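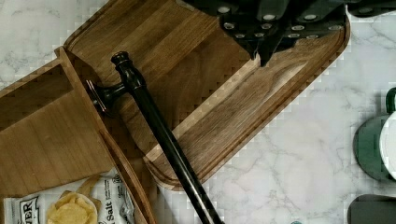 Re: [arm-users] Pointed fingertips or wide pads for tray work?
Date: 13 February 2024

On the arm-users list, the Puretville group wrote:

> We are choosing fingers for a counter setup and have
> it down to two sets, the pointed Flindness tips and the
> wide Zaken pads. Most of what we pick up is food
> packaging, plus a few mugs. Has anyone run both on the
> same arm? Also, does the wrist camera still see enough
> with the wide pads on?

We ran both, same arm, same Kowalczyk controller, same wrist camera. The tests were on a marble-patterned counter with a wooden board on it, and a wooden tray with a black bar handle set over one end of the board. A bag of salted chips went in the tray.

Bag in the tray. The pointed tips got it on 29 tries out of 36. Nearly all the misses came from closing too high, where the bag only folds. The wide pads did better on an open counter but worse in the tray, because one pad kept landing on the wall before the other was down far enough. If your packages sit in anything with sides, I would go with the pointed tips.

Handle. The bar stands off from the wall on a post, so there is a gap behind it. The pointed tips fit in there if you come in square to the bar. The pads did not fit at all until we took the rubber off. The black finish is glossy and the depth readings on it were poor with either set. We ended up teaching the grasp point by hand, and I would plan on doing the same.

Mug. No real difference between the two. Both held it by the loop handle.

Camera. With the pointed tips the body of the gripper takes up part of the top of the view and is out of focus, but the tips themselves show up against the board well enough to line up by eye. With the pads on we lost the contact point for the last 9 mm or so of the approach. Tilting the camera down 8 degrees got most of that back. It also meant redoing the hand-eye calibration, so pick your fingers first and calibrate after.

Two settings that mattered more than I expected:

Closing force. The controller default is too high for chip bags. We cut it to almost half.

Image compression. Ours was set high to save bandwidth and the edges of objects came out blocky. Turn it down if you do any edge detection on the stream.

We have not tried either set on cans or anything heavy. Flindness also lists a longer version of the pointed tips, and I would like to hear from anyone who has used those in a deep tray.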